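About Us

Hello, and thanks for clicking through! I'm the person behind the Rarncombe Family Archive, and if you've ever emailed us with a question about a christening gown or a ship's trunk, it was me who wrote back (sometimes at eleven at night, sorry about that).

We're a small community archive that looks after family keepsakes and the stories that go with them. Recipe books, ration cards, school reports, work aprons, one set of false teeth. If it came down through a family in the Rarncombe area and somebody can tell us a bit about who used it, we're interested. Most of what we do is borrow the thing for a few weeks, record it properly, sit down with the family for a long talk, and then give it back. We only keep objects when people really want us to, as our storeroom is the size of a generous pantry.

How it started

The whole business began with my grandmother's button tin. When she died I got the tin and my cousins got the furniture, and I thought I'd come off worst until I tipped it out on the kitchen floor. There were coat buttons, shoe buttons, a brass one off a railroad uniform and a little packet of pearl ones that had never been sewn to anything. I knew the story behind maybe four of them. My aunt knew a lot more, so I drove over on a Saturday with a notebook and we went through the lot, and I came home with thirty pages and a headache. I put a few of the stories up online for the cousins. Then a neighbor asked if I'd do her father's fishing flies, and then somebody from the next street turned up with a suitcase.

That suitcase was the beginning of the Konstantinidis collection, which is still the biggest one we have. It holds 889 letters, nearly all of them between two sisters who lived on opposite sides of the ocean and disagreed about everything — how long to cook beans, who broke the blue pitcher, whether their brother should have married. I've read every one and I'm firmly on the younger sister's side about the pitcher. The family has let us put most of the letters up with translations, and people write to me about them from all over.

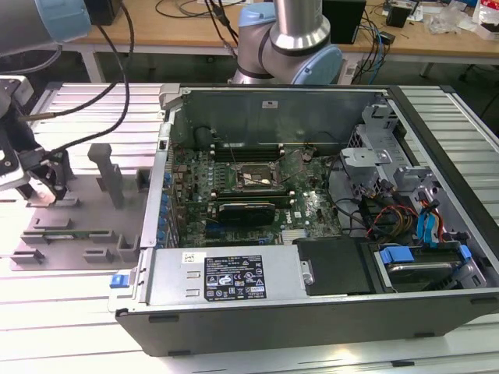 By May of our third year we had outgrown my dining room, and my household was being very polite about it. We moved into two rooms above the old Nernik bakery building, where the stairs are steep but the light is wonderful in the mornings. If stairs are hard for you, tell me when you write and I'll come to you instead. I like house visits best anyway. People remember so much more when they're in their own kitchen, and there's usually cake.

What you'll find here

There are 1,446 objects in the online collection now, each with photographs and whatever the family wanted to say about it. Some entries are one line long ("Dad's. He hated it.") and some go on for pages. I don't tidy people's words much. If your uncle said "them shears," then them shears they stay.

We also run Hatodix, our evening story circle. The name came from a word in a child's made-up language that we found penciled in the back of an arithmetic book, and we all liked it too much to let it go. There are 8 chairs, so please book. Everyone brings one object and talks about it for as long as they can stand to, and then we have tea. You don't need to bring anything old or fancy. One of the best evenings we ever had was about a potato peeler.

How we look after things

Your object gets its own box, its own tag and a receipt with my signature on it. We photograph it, measure it, write down any marks or repairs, and record your stories on audio if you're comfortable with that (plenty of people aren't, and I'm happy to scribble). You read everything before it goes online. If you change your mind later, even years later, write to me and I'll take it down.

Lending us something is free and always has been. We get by on small gifts and on our calendar, which we print 300 copies of each year and which my aunt still says has too few buttons in it.

Getting in touch

Use the contact form, or put a note through the green door next to the bakery window. Tell me what you have, who it belonged to as far as you know, and one thing you remember about it. Don't worry if you're missing dates or names — half the fun for me is digging for those. I try to answer within the week, and if I haven't, please nudge me!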